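# Gripper tryouts: fingers, pads and a lot of balls

June 18, 2021

Welcome to the gallery page for our finger and pad comparison! We had two hand-held grippers out on the bench, a stack of pads to try in them, and 200 grabs to get through before we let ourselves argue about a favorite. This page is the friendly version of the results. The spreadsheet is with Burgi Imhof if you want the ugly one.

A few words on the setup, for those who haven't followed along. The hand-held tools let us try out a finger shape before any arm gets involved. You squeeze, the fingers close, the camera on the tool records the whole thing, and you find out very fast whether a pad idea is any good. A bad pad that would cost us a morning on the arm costs ten minutes by hand. I love that about them.

We compared 4 pad sets, all cut to fit the same curved fingers:

- **Plavton soft** - squishy, very forgiving, picks up lint like you wouldn't believe
- **Plavton firm** - same outline, stiffer, a little slick when new
- **Bautista ribbed** - straight ribs running across the finger
- **Trumex mesh** - textured all over, thinner than the rest

Apolinar Mendoza did most of the squeezing. He has the steadiest hands in the group and also the most patience, and you need both by the third tray of objects.

## The ball test

Balls are my favorite test object by a mile. A box gives you flat sides to press on, so almost any pad looks good holding a box. A ball gives you a tiny contact patch on each side and will happily squirt out forward if your fingers close even a bit unevenly. The glossy ones are worse (better, for our purposes!).

We do the ball test in two rounds. In the first, the ball goes deep between the fingers, where the pads wrap it a little. In the second, only the tips are allowed to touch it. The second round is where the pad sets really split up, and where people start leaning over the bench to watch.
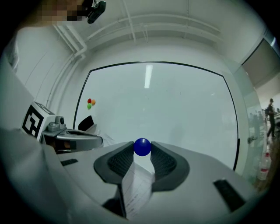
**Glossy ball, fingertips only.** Dark blue ball right at the tips of the fingers, with the textured pads flaring out below it. I really like how much of both pads the camera gets from this spot. The second gripper is over on the left with its marker cube on top.

## What we liked, pad by pad

**Plavton soft.** So much fun to use. It held every ball we own in the deep round and made Apolinar look like a magician. At the tips it got vague, though: the pad folds over before the finger has really closed, and you lose track of where the ball is pointing. Lovely for eggs and bread rolls, less lovely for placing anything in a tight spot.

**Plavton firm.** Needed breaking in. We scuffed it with a green kitchen scrubber and it went from my least favorite to a solid second. It dropped 11 balls over the full set, nearly all of them before the scrubber. I'd like to run it again from scratch with a pre-scuffed pair, so if anyone has a neat way to roughen a pad evenly, please write to us.

**Bautista ribbed.** Great on pens, tubes, screwdriver handles, anything long that lies across the ribs. On balls it does a funny little click as the surface settles between two ribs, and that shifts the ball sideways. Burgi thinks wider ribs would make it worse and I think they'd make it better, so we're cutting a pair to find out.

**Trumex mesh.** My pick for fingertip work! Being thin, it keeps the finger shape crisp, and the ball stays where you put it. It wears faster than the Plavton pads and the glue we used didn't love it. One corner peeled during the tray of small parts, and we had to stop and clean the finger with alcohol before sticking it back down.

## A bit about the camera

We also swapped lenses partway through the week - a regular one against the very wide one. The regular lens is nicer to look at, no question. Straight lines stay straight and labels are easier to read. But as soon as the tool gets near an object, you lose everything to the sides, and with two grippers in use we want each camera to catch the other tool's marker cube as often as it can.

So the wide lens stays. Lines bend, the corners go black, and half the room ends up in every clip, but the fingertips and the neighboring gripper both fit, and that matters most to us. If you're trying this at home, set your focus on the fingertips first and let the background be whatever it is. We did it the other way around in February and had a whole tray of recordings with beautifully sharp walls.

## Going on the arm next

Two of the pad sets move on to the arm: Plavton soft and Trumex mesh. They're about as different as pads can be, and I'm curious how much of what we felt by hand carries over once Plidudard (our controller, named after a typo we grew fond of) is doing the closing. People ease off without thinking when a ball starts to slip. Plidudard closes at the speed you tell it and stops at the force you tell it, so we'll have to put that easing-off into the settings somehow.

Things still on the list before then:

- better glue for the mesh pads
- a second pair of each set, cut on the same day
- a few matte balls to run against the glossy ones
- shorter screws for the finger mounts, as the current ones catch on sleeves

Pad outlines are free to copy. Ask Burgi for the drawings and say which finger you're fitting them to - there's an older, narrower version still going around, and the new pads hang over its edges.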